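Kapitel 2: Einwegbecher aus Papier - Werkstoff und Bauform 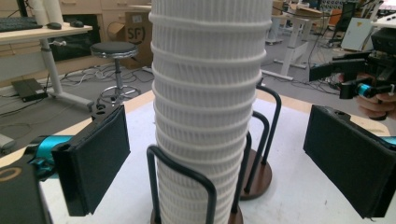
Abb. 2.1: Gestapelte weiße Papierbecher mit gerippter Wand im Drahthalter

Der Papierbecher besteht in der Regel aus Mantel, Boden und Rollrand. Der Mantel wird als Kreisringsegment gestanzt, um einen konischen Dorn gelegt und an der Längsnaht gesiegelt. Der Rollrand versteift die Öffnung und hält die Becher im Stapel auf Abstand. Dieser Abstand - im Folgenden Stapelteilung t genannt - bestimmt das Packmaß.

Gerippte Wände verringern die Kontaktfläche zur Hand und damit den Wärmestrom. Abschnitt 2.1 behandelt die Kartonsorten, Abschnitt 2.2 die Siegelnaht. Als Rechenbeispiel dient durchgehend die Ausgabestelle Mulline mit einem Monatsbedarf von 3850 Bechern im Juni und einem Lagerplatz für 4000 Stück. Die Herleitung der Stapelhöhe setzt die Begriffe aus Kapitel 1 voraus.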